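Quick one tonight, been meaning to write this up since the weekend and keep not doing it.

So. Where we are. 1,170 demos in the bin, 900 of them usable by my own grading, which is stricter than it was in April. In April I kept nearly everything. Wobbly ones, ones where I sneezed, ones where the lid sprang back open and I just sort of carried on. Then trained on the lot and got a policy that hovered over the lid for ages and did nothing. Lesson learned, I guess. I threw out most of that batch and started grading properly.

For new people: Hulme is what I call the whole project, after the street I lived on when I started it. Goal is boring. Get two arms to open things, take small things out, put small things in, close things. Pill organizers, bead boxes, screw trays, tackle boxes. The stuff my grandmother couldn't manage with her hands. I don't own two arms that are any good yet, so for now everything is recorded by hand with a pair of handheld grippers, and the learning happens after.

Recording software is Sternum. It's free, it's ugly, it has eaten two sessions so far. I like it anyway. You get left wrist, right wrist, finger opening for each, and a pose track that's good as long as you don't swing around too fast. The timestamps between the two sides drift if you leave it running through lunch. Restart it between blocks. I have this on a sticky note and still forgot on Saturday, so there's a block of 12 where the left hand is reacting to things before the right hand does them. Psychic left hand. Deleted.

## Clear plastic

This is the bit I wanted to write about.

All my early data was opaque containers. Cardboard, a tin, a blue storage tub from the hardware store. Fine. Policy learned that boxes have edges and insides are the dark part. Then I gave it a clear one on the test bench and it fell apart completely. Reached right into the side wall. Over and over, same wall, same spot, because it could see the thing it wanted and as far as it was concerned there was nothing in between.

Which, fair enough. Birds do it.

So for the last few weeks it's been clear containers only. Bought a pile of them, mostly Nudano ones, because they sell them in a mixed pack and the sizes are all slightly off from each other. A couple of Bodent cases too, those have a stiffer hinge and scratch if you look at them wrong. The scratches turned out useful. More on that further down if I remember.

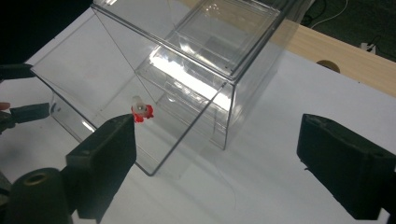

I had a theory that clear plastic needed a busy background so there would be something for the walls to bend and smear. Wrong, or mostly wrong. I ran a block over a patterned dish towel and another over plain white paper, same containers, same objects, and the paper block trained better. On the towel everything was noise. On paper the box comes down to a few thin edges and the reflections, and look at the bright white band across the front of that inner compartment – that's about the best clue to "there is a wall here" you're going to get from a wrist view. The rest of the plastic you can see straight through. And the red and white piece sitting inside is the only strong color going, so a lazy policy locks onto it and forgets the box exists. Same bug as before. You have to give it examples where the hand goes around, or up and over, when the direct line to the object is blocked. Lots of those. Boring ones.

I did think about just telling it where the walls are. Put little stickers on the corners, track those, done. Poppy Tapley talked me out of it over email (thanks Poppy). Her point was that the minute you need stickers you've built a thing that opens boxes with stickers on. Real pill boxes come out of a drawer with no stickers. She's right and I was annoyed for a day.

## What I vary, what I don't

Vary:

- box angle, a lot. I was placing everything square to the table edge without noticing. Now I drop it down and leave it however it lands, unless it lands upside down
- where the little object is. Middle, jammed in a corner, up against a wall
- the light. One lamp, I move it every block. This matters way more for clear stuff than for anything else I've recorded
- which hand goes first

Don't vary (yet):

- the paper. See above. I'll bring backgrounds back in once it can do white
- height of the table
- me. It's only me recording. Known problem. My left hand is lazy and the policy's left hand is lazy too, it's kind of creepy to watch

On that last one. When you do a thing 900 times you get a style. I approach from the low side, every time, and then close slow. Somebody with different wrists would come at it differently and I'd like that in there. A friend did 9 for me and they're great, they're all weird and fast, but 9 is not enough to move anything. Maybe I'll bribe her with dinner.

## Two hands

One hand was easy compared to this. With one you're just going to a thing and closing on it. With two, somebody has to be the boring hand. One holds the box still, the other does the work, and the boring hand's whole job is being in a good place and then not moving. Turns out that's hard to record! I kept drifting. You watch your working hand, and the holding hand starts creeping, and then the box rotates a bit and you correct with the working hand without thinking about it. And now your demo says: when picking up a small object, rotate a bit at the end for no reason.

Fix was dumb. I say "park" out loud when the holding hand is set. Something about saying it. I also put a short pause in before the other hand goes, half a breath, and I use that pause afterward to cut the episode into pieces automatically. Find where the left pose stops changing, that's the cut. Works on nearly everything except the psychic block, RIP.

I also stopped squeezing so hard. The early holds had the fingers clamped way down and thin plastic walls flex when you do that, the lid pops, etc. Now I close until it touches and a hair more. The finger opening track looks much nicer, a proper flat shelf where the hold is. Before it was this slow slope of me getting tense.

## Grading

I watch every episode back at double speed and give it keep, maybe, or bin. Maybes get watched again the next day. Usually they go in the bin. Rules I've landed on:

- regrasping is fine, keep it. The policy needs to see what recovering looks like
- dropping the object and picking it up, keep
- dropping the object off the table, bin
- touching the wall by accident then going around, keep, these are gold
- forcing anything, bin. Even if it worked. Especially if it worked

That second to last one is where the scratched Bodent case comes in. Told you I'd get to it. A wall with a few scuffs on it is easier to see, for me and I think for the network too, and the episodes with the scuffed case have much cleaner approach paths. So I tried starting training on the scuffed ones and bringing in the spotless ones after. Small improvement. Could be luck, I only ran it the once and my seeds are a mess. Will rerun. If someone has tried this with proper controls please email me, I don't want to spend another month finding out its nothing.

Things that go wrong in grading: doing it late at night. Everything looks like a keep at midnight. I went back through a batch I'd graded tired and moved a third of it. So now it's mornings only, coffee, before work, and if I don't get through them all they wait.

## Numbers, such as they are

Not going to post a success rate, because my test setup changed partway through and the before and after don't compare. What I can say is it no longer rams the side wall on the Nudano boxes. It goes up, it pauses, it comes down inside. Sometimes it comes down on the rim and gets stuck there pushing, and that's next. Rim contacts. I have hardly any of those in the data because I'm a person and I don't hit the rim much. So I have to hit it on purpose and then get off it gracefully, and do it in a way that doesn't look like I meant to. Acting, basically.

Nested compartments are a seperate headache. Two clear walls, one behind the other, and it'll dodge the first and hit the second. More data. It's always more data.

## To do

- rim recoveries, a full block, both hands
- get the friend back for more
- fix drift in Sternum or at least make it yell at me
- a lid that slides. Everything so far is hinged or lifts off
- find out why the right wrist view is darker than the left on the evening blocks. Might be the lamp. Might be a setting I bumped
- relabel the April stuff that survived, the names make no sense ("box_good2_real")

Somebody asked in the comments last time if they could have the data. Yes, eventually. It needs the bad timestamps cleaned out first and I want to write down what each container is so it's usable by someone who isn't me. Not promising a date. If you only want the clear plastic subset, say so, that one's in better shape and I could zip it up sooner.

OK, dinner's burning. Rim stuff next time, hopefully with the lamp sorted.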